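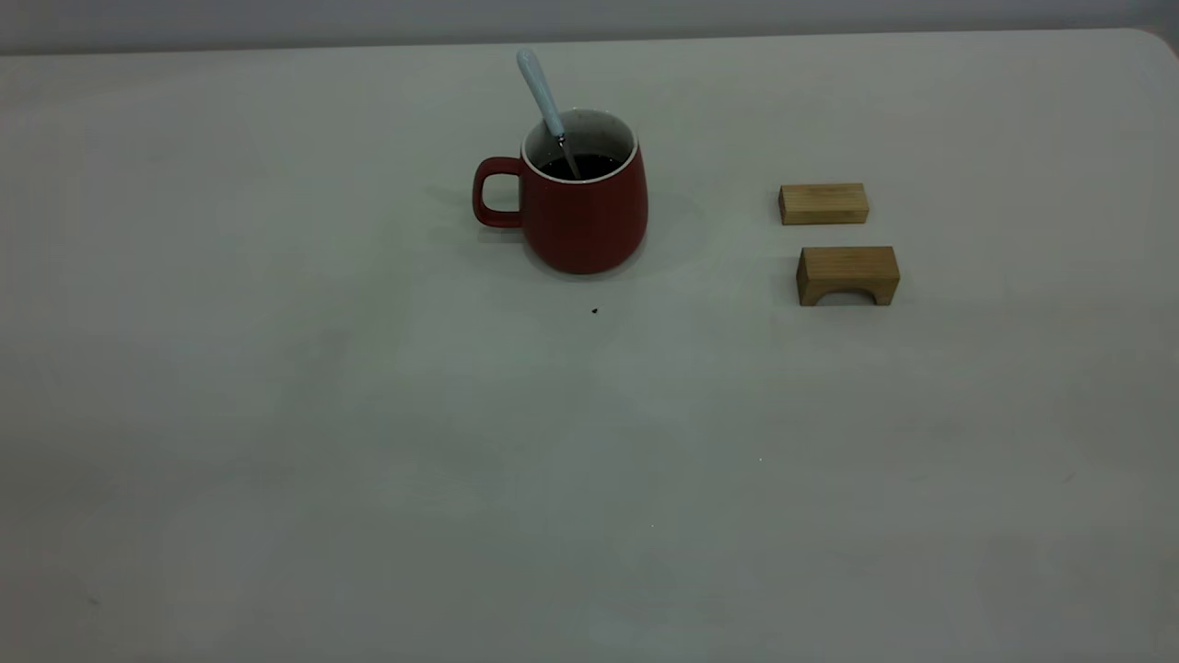

Out of office replies going to a shared mailbox, over and over

Posted by Clavstead

Hoping someone here has met this one. I look after the email for a small lettings office (I'm the person who knows where the router is, so it became my job) and we have a shared mailbox for enquiries that six of us can open. Back in May I set up an automatic reply on it, just a polite "thanks, we'll get back to you by 5pm tomorrow" sort of thing. Worked fine in testing.

The trouble is that some people get it once and never again, even if they write in weeks later about something else, and one supplier seems to get it every single time. Their system then sends an auto-reply of its own, and I came in this morning to 60 messages of two machines thanking each other. I've switched it off for now. We're on Exchange, hosted by somebody else, but I do have the admin login. What should I be using? I'd like everyone to get one reply per new enquiry and the supplier to get nothing.
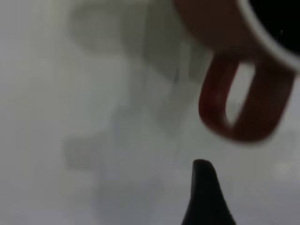 Oh, and I've already tried deleting the auto-reply and making it again. That did reset things for the people who'd stopped getting it, but only for their first message.

Cleiton Bittencourt

You've got two different things going on, I think. The ordinary automatic reply (the out of office one) keeps a list of who it has answered and only answers each person once until you turn it off and on again. So that's your "once and never again" lot, and it's meant to do that.

The supplier is getting theirs from somewhere else. My bet is that one of your six has made a rule in the shared mailbox with "have server reply using a specific message", and that kind doesn't remember anybody. Open the shared mailbox on its own in Outlook, go to Rules, and look for anything with the supplier's address or domain in it. We had exactly this when I was at Riltance - a rule made by a chap who'd left, and it took me most of an afternoon to find.

If you want one reply per enquiry, use a server reply rule yourself and add an exception for the supplier's address. Add another exception for subjects containing "automatic reply" and "out of office" while you're in there. It won't catch every robot on the internet but it'll catch most. Bear in mind it will answer every message, so somebody who writes three times in a morning gets three replies.
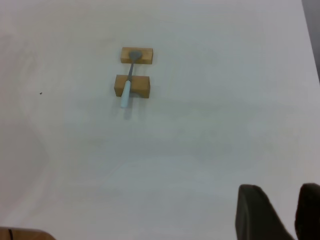
If that last bit bothers you, you're really after a ticketing system, and there are cheap ones. Test whatever you choose from an outside address too, as internal senders can get a different message from external ones.

Shiferaw

just turn it off, people know they've sent an email

Jovska

Agree with Cleiton about the rule. I'd also ask the supplier to fix their end, their replies shouldn't be answering yours.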